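Mallus Shared Workshop
Hand-held gripper build, working meeting
Minutes, July

Start 18:40. Quorum met. Previous minutes accepted with one correction: the spring rate in item 3 was entered against the wrong part and should refer to the trigger return spring.

1. Parts and stock

Bronditz order arrived complete except for the M3 heat-set inserts, which are on back order. Supplier gives no date. Agreed to use through bolts and nuts on the trigger housing until the inserts come in. The drawing is to be marked accordingly so that the bolt holes are not carried over into the next print.

Skoryk bearings checked against the arm bores. Two are tight and need a light pass with the reamer. The bores are not to be opened up with a drill bit.

Filament: one full spool of black left, plus a part spool of unknown age. The part spool is for jigs only.

2. Budget

Balance on the build account is $1,951. Spent since the last meeting: $724, covering the encoder boards, the camera mount and the wiring loom. Receipts are in the folder. Request for a second set of encoder boards held over to the next meeting.

3. Log reader

The Wellance script now drops readings with a bad checksum instead of halting. The time offset between the encoder and the video still drifts over a long run. Cause not found. Next step is to log both clocks to the same file and compare. The old version stays on the bench computer until that is done.

4. Fingers and pads

Current fingers reviewed at the table. The black pads have a foam or felt-like facing on the gripping side. Edges are frayed and starting to lift on both fingers, and the left one has a torn strip along the top. Screw holes in the pad blocks are to stay where they are so that old and new pads can be swapped.

Test objects for this round are flat items: magazines, thin paperbacks, a clipboard. Grip is to be tried on the spine and on the open page edges separately, with results kept in separate columns.

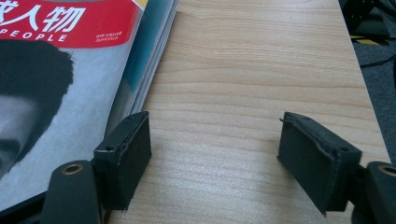 Item 4. Finger pads open, magazine at left.

Facing material discussed. Options on the table were thicker foam with the same glue, thin rubber sheet, and a printed flexible pad with ridges. Rubber sheet preferred for paper covers. One member objected that rubber will mark glossy stock. Agreed to make one pair in rubber and one pair in ridged print and run 60 grips with each before deciding. Facing to be wrapped over the top edge of the block and glued on the back, in place of the present butt edge.

Side play at the arm pivots to be measured with the dial gauge before any new pads go on. Limit not set.

5. Bench rules

Reamers go back in the rack, oiled. Glue is not to be left to cure on the test table overnight. Jigs without a label will be thrown out at the end of the month.

6. Actions

Mark up trigger housing drawing for through bolts. Open.
Ream two arm bores. Open.
Cut and glue rubber facings, one pair. Open.
Print ridged pads, one pair. Open.
Measure pivot play, both arms. Open.
Log both clocks to one file. Carried over.

7. Other business

Request for a second power strip at the test table. Approved, to come out of general funds.

Closed 20:15.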